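裁縫箱と引き出しの小物、年末前にざっと片づけるコツ

12月に入ると時間がない。なので日曜の朝、コーヒーが冷めるまでにやれる分だけ。メモのまま載せます。

・まず全部出さない。出すと終わらない。ひと区画ずつ。
・糸は色より太さで分ける。色で分けるときれいだけど、ボタン付け糸が毎回行方不明になる。
・針は磁石つきの小皿に。さびた針は迷わず処分。空き瓶に入れてふたをテープで止め、捨て方は自治体の決まりで。
・予備ボタンは服の名前を書いた小袋へ。「紺コート」「夫シャツ」くらいで十分。
・ゴムひもは巻いて、端を洗濯ばさみ。輪ゴムで止めるとくっつくことがある。うちのは夏にベタベタになった。
・メジャーは手前。必ず手前。

箱は仕切りトレーが外せるものが楽。上によく使うもの、下に替え芯とか布の端切れとか。深い箱にじかに入れると下のものは一年見ない。ふたが浅い皿みたいになる箱なら、作業中のボタン置き場にもなる。ただし閉める前に必ず空にすること(一度やって床にばらまいた)。

買う前に引き出しの内寸をはかる。外寸じゃなくて内寸。高さは取っ手や留め具の出っぱりも込みで。私はFletmontの通販で幅だけ見て買って、6ミリ足りずに返品。送料1,221円。痛い。
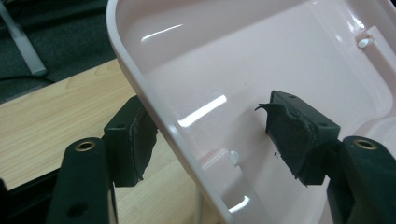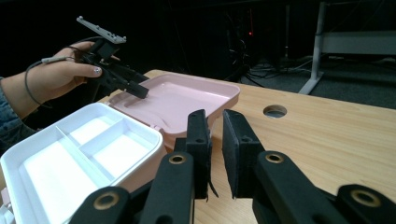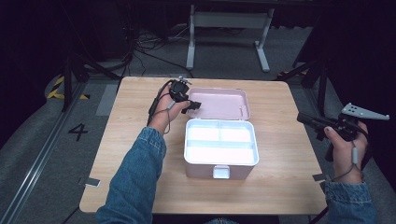
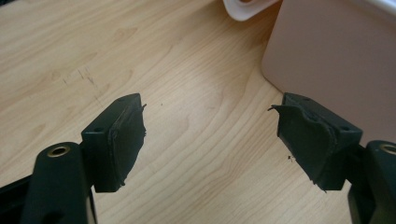

木目のテーブルとピンクの収納箱。白い仕切りトレーが見えるのは2枚目と3枚目

汚れの落とし方。プラスチックの箱は、ぬるま湯に台所洗剤を少し。やわらかいスポンジで。メラミンスポンジはつや消しになるのでやめたほうがいい、ツヤのあるふたは特に。角のほこりは綿棒か、古い歯ブラシの毛先を短く切ったもの。ちょうつがいのまわりは水をためないこと。ふいてから、ふたを開けたまま8時間。夜にやって朝しまうのがちょうどいい。

チャコの粉が残るときはセロテープでぺたぺた。濡らすと広がるので先に取る。順番まちがえると二度手間でです。

シールの跡はドライヤーで少し温めてから、はがした面どうしを押しつけて取る。熱くしすぎると箱のほうがゆがむ。残ったベタつきはサラダ油を綿棒で、10分待たなくていい、すぐふいて洗剤で洗う。

ラベルはマスキングテープに油性ペン。中身が変わったら貼り替え。きれいな文字で印刷すると貼り替えるのが惜しくなって、結局中身とちがう箱ができます。

読者のカムルル・ブイヤンさんから。「ミシンのボビンは、切ったストローにはさむと糸がほどけない」。やってみた、太めのストローならいけます。縦に切りこみを入れて、巻いた糸の上からかぶせるだけ。タピオカ用は太すぎてだめでした。

もうひとつ、湿気。針を入れる箱には乾燥剤をひとつ。お菓子についてくるのでOK、ただ小さい子のいる家は手のとどかない場所で。交換は衣替えのときと決めておくと忘れない。

引き出しに戻すときは、箱と箱のあいだに指一本分のすき間。ぴったり詰めると取り出すたびに隣もついてくる。奥には季節もの、手前に毎週さわるもの。入りきらない分は減らすか、別の引き出しを空けるかその場で決めてしてしまう。

次は台所の保存容器のふた問題。うちには32枚あって、合う本体がない。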